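Forty times around the plate

I have been promising a post about October and kept putting it off, mostly from not wanting to be rude. Hanne Kuusisto at Manninen let me spend an afternoon watching people show robots how to handle dishes, and she let me drive one for a while too. She was generous with her time and I came away with sore wrists and a long list of doubts, so read the rest with that in mind.

The official name of the project is Dultwood. The pitch is that you don't program the robot, you show it. A person moves the arm through the job by remote control, the computer records everything, and after enough rounds the robot has a go without you.

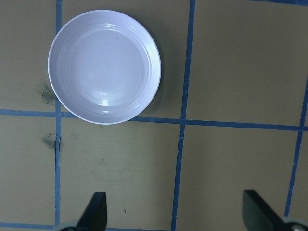
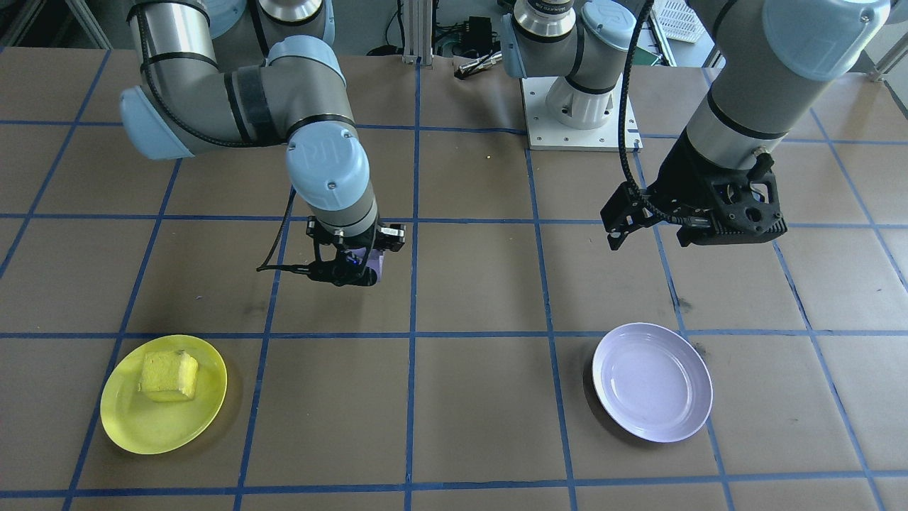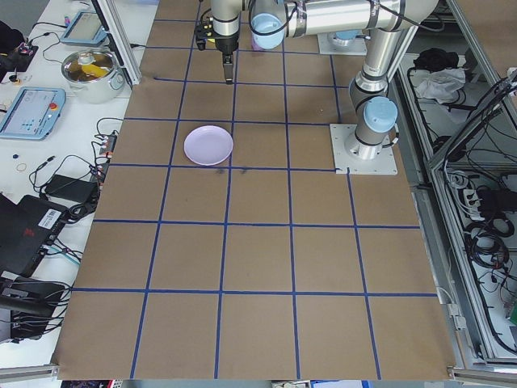 "Enough rounds" is the phrase I kept tripping on. The target for one plate task is 800 recordings. Hanne's crew had 230 when I visited. I did 40 of them myself, or tried to, and she kept fewer than that. When I asked how many she threw out she said "the ones where you got annoyed," which I thought was fair.

Driving is harder than it looks. Your hand goes one way and the arm follows a moment later, and you start correcting for a mistake that has already fixed itself. My first few tries were all nudging and dithering. You learn to go slow, and then you learn to go slow in exactly the same way every time, and by then you aren't doing anything like what you do at your own sink. I don't think about a plate at home. I pick it up by whatever edge is closest while talking to somebody. At Manninen I was planning an approach like a pilot.

So what is the robot being taught? The people selling this talk as if it picks up some kind of human knack. What I gave it was a record of a stiff, worried person copying her own last attempt. If I hesitated before closing the fingers, the hesitation went in. Hanne says that much of it washes out when you mix in a lot of different drivers. Maybe. She also says it is a real problem, in the same breath, and I liked her for that.

Then there's the tape. Blue lines all over the table, so that people can put things down in a different square from one recording to the next and keep track of where they've been. I get why you'd do it, and it's tidy work. But my kitchen counter has a bread bag, two phone chargers and a school permission slip on it, and I would like to know what happens when the plate is half under the permission slip. I asked. The answer was that they'd get to clutter later – later being a word I heard a lot that afternoon.

A sales sheet from Gronus, who want to package this sort of thing for cafeterias, was lying in the break room. It says a new task can be taught "in an afternoon." I read that line twice while flexing my fingers. I'd spent an afternoon, and what I had to show for it was a small slice of one task on one table. Cerotach makes the same kind of promise with nicer photos. Neither of them says who sits in the chair for the other several hundred rounds, what that person gets paid, or whether they get a decent chair. (Mine had a wobble.)

I did have one good run, and I'd be cheating if I left it out. Somewhere in the thirties I stopped fussing, the arm came down where I wanted it, the fingers closed and up it went. It felt great! I understood for a minute why people get hooked on this. I tried to do it again the same way and missed by the width of a thumb.

Hanne's view is that all of this is early, and that showing beats writing rules for anything soft or slippery. She has tried both and I have tried neither, so I'm not going to argue with her on that. My gripe is with the word "teach." When I taught my son to wash up, I showed him 3 times and then he asked why the glasses go first. I never had to wonder whether he'd cope with a bowl.

I asked if I could come back once they reach 800 and watch it work with nobody driving. She said yes, and that I should bring a plate from home. I've already picked one out, an ugly brown thing with a chip in the rim, and it's sitting by the front door with my keys on it.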